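Testleserinnen und Testleser für unsere Handy-Rubrik gesucht

9. November 2022 – von Kaan Akbulut

Ich schreibe bei Kastden seit einer Weile über Smartphones, und langsam gehen mir die Meinungen aus, die nicht meine eigenen sind. Deshalb suche ich fünf Leute, die zwei Wochen lang ein Mittelklasse-Handy im Alltag benutzen und mir danach erzählen, was genervt hat.
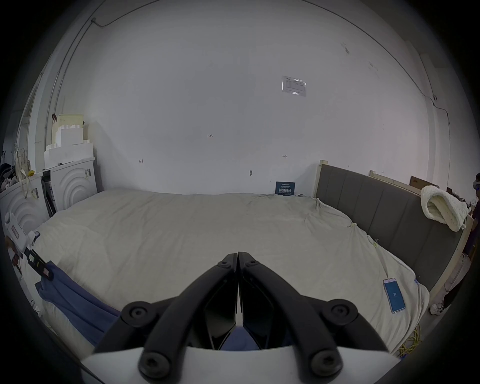 Technikwissen braucht ihr keins, lieber ist mir jemand, der beim Akku richtig pingelig ist! Ihr solltet euer altes Gerät in der Zeit wirklich weglegen (SIM-Karte rüber und los) und jeden Abend ein paar Sätze in unsere App Skimside tippen. Am Ende telefonieren wir noch eine halbe Stunde.

Dafür gibt es 181 Euro – das Testgerät geht allerdings zurück. Los geht's Ende November, verschickt wird nur innerhalb Deutschlands. Mindestalter 18, nach oben ist alles offen, meine älteste Testerin war 66.

Schreibt mir über das Kontaktformular, Betreff »Handytest«, und verratet mir, welches Handy ihr gerade nutzt und was euch daran stört.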